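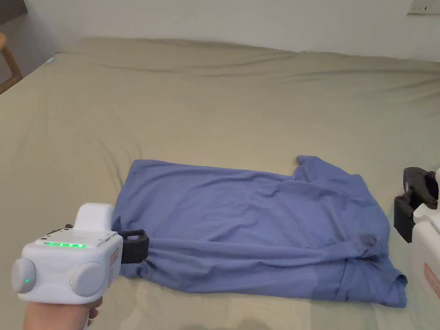 Chores & Machines

My sister asked me over dinner when she'd be able to buy something that does her laundry. All of it, she said, from the floor to the drawer. I've been writing this newsletter long enough that people expect me to have a date ready, and I never do. I told her the washing part was solved before we were born and she threw a napkin at me.

So let's talk about the part after the dryer, which is the part she meant.

A T-shirt is a terrible object if you're a machine. A mug keeps its shape. You can find the handle, you can plan how to reach for it, and when you pick it up it's still a mug. A shirt changes every time you touch it. Grab one side and the rest wrinkles, or a sleeve slides under where you can't see it anymore, and now whatever you knew about that shirt is out of date. You and I deal with this by giving it a shake and a tug without even looking (I fold in front of the TV, badly). A machine has to work all that out from what it sees and what it can feel through its fingers, and most of them can't feel much.

The method a lot of people are betting on right now is to have a person do the chore while holding grippers, one in each hand, with cameras along for the ride. The person does the thinking. The grippers and cameras keep a record of where everything went, and later a robot with the same sort of fingers tries to learn from it. I like this approach a lot! It gets the work out of the lab and onto real beds, with real wrinkles in the sheets and the chair shoved in the corner.

I tried it myself in March, when Thenmozhi Kandasamy let me borrow a pair for an afternoon. Thenmozhi runs the home tasks side at Jillisura, and she was very patient with me. I managed 24 shirts before my wrists gave up. With two blunt fingers per hand you find out quickly how much you rely on your thumbs. Picking up one layer of cotton and leaving the one under it alone took me three or four tries every time, and flat on a fitted sheet is the worst, since the sheet wants to come along too. I pinched a lot of mattress that day.
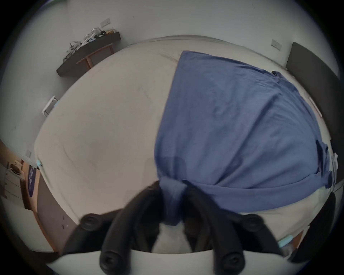 Sheets are a whole other animal. With a shirt you can at least reach both ends. With a sheet you pull one corner straight and the far side goes crooked, and then you have to walk around the bed, which for a robot on wheels in a normal bedroom is its own project. Indira Subramaniam wrote to me after the last issue (hi Indira!) to say that she'd take a robot that just did the fitted sheet and left everything else to her. I think that's backwards as a first product, I'm sorry to say. Fitted corners need a good strong pull at a funny angle while something else holds the mattress up. I'd expect towels years earlier.

And towels are getting close. Arvid Blomqvist sent me numbers from the trials at Josta, the linen service, where they've had a folding arm going at one end of the floor. It did 490 towels in a shift with one person checking on it. A good human folder there does over 700, and also handles the bathrobes, which the arm doesn't touch. Arvid's take was that the arm is slow but it doesn't mind being slow. My take is that a hotel towel is the friendliest piece of cloth in the world, always the same size, and your basket at home is full of tights and one mystery sock.

So where are we? If you run a laundry and fold the same rectangle all day, a machine is worth pricing out now. If you want something to deal with a shirt that's been dropped on the bed any old way, I've seen it done on a good day, in about the time it takes me to make coffee, and I've seen the same machine fold a sleeve into the collar and call it finished. For making the bed start to finish, pillows and all, I haven't seen anything I'd let into my house.

I'm going to see the new setup at Arumugam before the holidays, and Muthu Sundaram there promises me that it can turn a shirt right side out. If that's true I'll eat the shirt. Write in with the chore you'd hand over first and I'll print the best ones next time. My sister's vote is already counted.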